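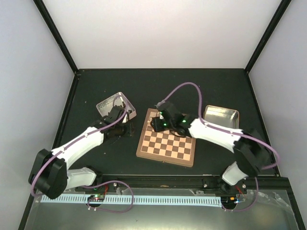
Rhun Maddocks

4. Abandonment and Its Etiquette

The diaries from Prillomside recorded 443 games of one kind or another, mostly cards, dominoes and chess. Of these, 62 were never finished. We had expected the figure to be higher, having met the participants. What interests us in this section is how the unfinished games ended, who was allowed to end them, and what everyone involved agreed to call it afterward.

4.1 The language of stopping

Diarists almost never wrote that a game had been abandoned. It was "left," "parked," "put on hold," or in one case "resting." Three players used the word "adjourned," which carries a promise of resumption that none of them kept. The exception was the dominoes table at the Grostero, where a stopped game was "dead" the moment anyone reached for a coat, and where a suggestion of picking it up next time was taken as a sign that the speaker was losing and knew it.

We coded these terms on the Fulgate scale, which runs from open-ended pause to formal resignation. The scale was built for workplace meetings and needed little adjustment. Its middle category, "lapse by mutual inattention," did most of the work. Two coders disagreed over "resting" and still do.

4.2 Interruptions as permission

Meals ended more games than any other single cause. Telephones came next, then visitors, then the category we labeled "other," which is mainly children and one burst pipe. In interviews, however, players who were behind tended to remember the interruption as unavoidable, while players who were ahead remembered it as something that could have waited. The same pot of soup appears in two diaries as an emergency and as lunch.

This is consistent with our reading of the interruption as a shared resource. Either player may draw on it, though doing so too eagerly carries a cost. One participant described her brother-in-law as a man who "hears the doorbell in other people's houses." She did not consider this cheating. She did keep a note of it in the back of her diary, going back to before the study began.

Chess behaved differently from the other games in one respect. A hand of cards left on a table gives away its secrets to anyone who walks past, so stopping it usually means finishing it off. A chess position can be left out in full view, and this makes it easier to pretend that it is still alive. Several households had a board that had become, for practical purposes, furniture. It was dusted around. Asked whose move it was, members of the same family gave different answers with equal confidence.
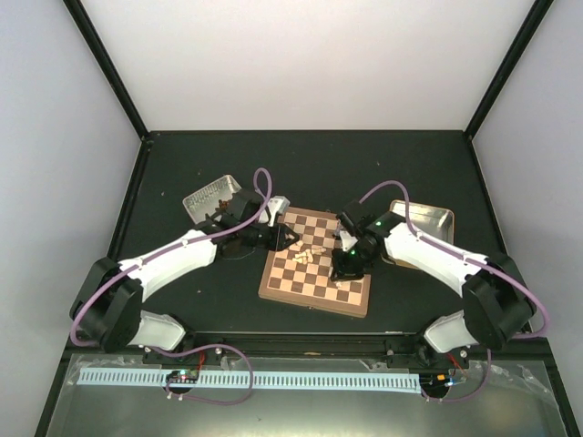
Figure 1. Wooden chessboard on a dark tabletop.

4.3 Who clears away

The person who finally clears a game is rarely one of the players. In the diaries the task fell to whoever needed the surface, and that person was frequently blamed for the outcome. Our interview guide had nine questions on this point, which turned out to be eight too many. The first was enough to start most couples off, and the transcripts run long.

Shared spaces had firmer customs. The reading room at Garrido allowed a position to stand until closing time, after which it was fair game for the staff – a phrase the staff had clearly used before. Regulars there got into the habit of writing positions down on scraps of paper, and we were shown a drawer of these. Some had initials. None had been used to set up a board again, as far as anyone present could remember, and the suggestion that they be thrown out was received coldly.

4.4 Limits

The sample is small and sociable. All 97 diarists agreed in advance to write about their games, and people who dislike discussing their losses may have declined to join, although this was not our impression. Diaries were also collected in December, when houses are full and tables are in demand. A quieter month might produce fewer interruptions, or might only produce worse excuses. We return to the matter of seasonal effects in Section 6, where the dominoes players asked to have their objections recorded.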